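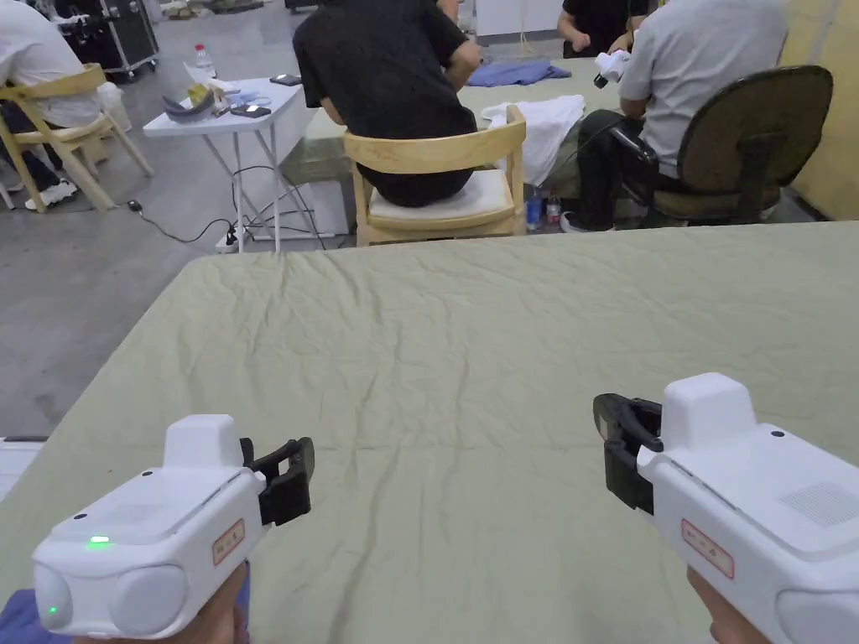
So I wrote my aunt's obituary this week and I have thoughts. Putting them in a thread so I'll stop texting them to my sister at midnight.

The paper back home in Skeswood charges by the line. My first draft came to 900 words. My sister read it and asked if I was planning to sell it as a paperback.

The funeral home, Ouellet, sends you a form with blanks to fill in. Born, raised, schooled, married, worked, survived by. I hated it for a day and then I was so grateful for it, because my brain was soup.
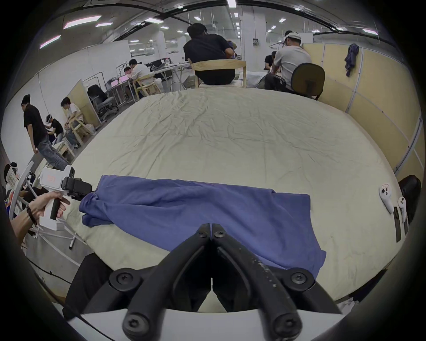

The "survived by" part took longer than everything else put together. Do you list the ex-husband she still had supper with every Monday? (We did. He cried on the phone, so I think it was the right call.)

Also, check the spelling of EVERY name with the person who owns it. I've been spelling my own cousin's middle name wrong for my whole life. She was very nice about it.

She worked 4 jobs in her life and only liked one, the switchboard at Dirkell. I gave that one its own sentence and squeezed the other three into a single line — she would've done the same.
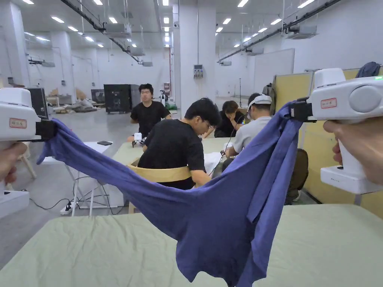

Final version: 134 words in the paper, and the long one went up on the funeral home's website, where you can go on as much as you want. Wish I'd known that was a thing before I spent two evenings cutting her bowling years!!

They left off the church the first time, by the way. I called at 8 in the morning and it was fixed before lunch. Read your proof, people, and then get somebody who's had sleep to read it too. 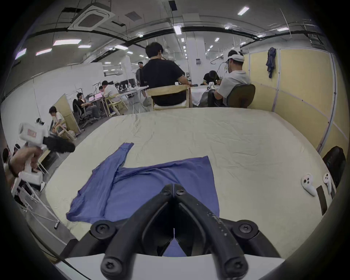

Francine Paquette: I'm so glad the bowling got back in. She taught me to keep score and then argued with every score I wrote down.

Francine!! That's going in the eulogy if you'll let me have it. Service is Saturday, coffee downstairs after, and yes, there will be her date squares. I found the recipe card and I'm doubling it.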